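Walking holidays on the Illero coast path: who goes and where they stay
Group report, tourism module. Omid Fallahi and Guangming Ding

What we wanted to know

Do people walk the Illero path end to end, or just do the nice bits and get the bus back? The tour firms all sell it as one long trip. We werent sure. Two sections compared, Treloar to Wudia and Wudia to Jovmont.

What we did

Stood at the Wudia end with a clipboard, two weekends in November. Cold. Short questions only, as walkers don't like stopping once they've got going. Asked where they slept, how they got there, whether they'd booked a guide. Also emailed the guesthouses in Treloar. Only 14 replied, from a list that was much longer but half out of date.

Results

Most people were out for the day. The ones doing the whole route nearly all had bags moved for them by taxi, and said they wouldn't have come otherwise. Guides: hardly any, except on the Jovmont side where the path is badly marked and the tide matters. Guesthouses said walkers stay one night, eat early, leave early. Several want a bus after 6pm. So did the walkers.
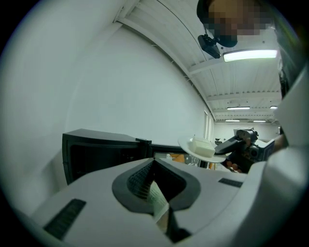
Luggage was the bit we underestimated. Taxi drivers want hard cases they can stack, walkers want soft packs, and the guesthouses get left with both in the hallway. One owner in Treloar asked for grippy pads on the shelf in her porch so bags stop sliding off, black ribbed rubber like the two in the photo, the bigger one for cases and the smaller for boots. Cheap fix, we put it in the recomendations.

Problems

Small sample. Wrong season, should of gone in summer. The 500 leaflets we printed were mostly left over.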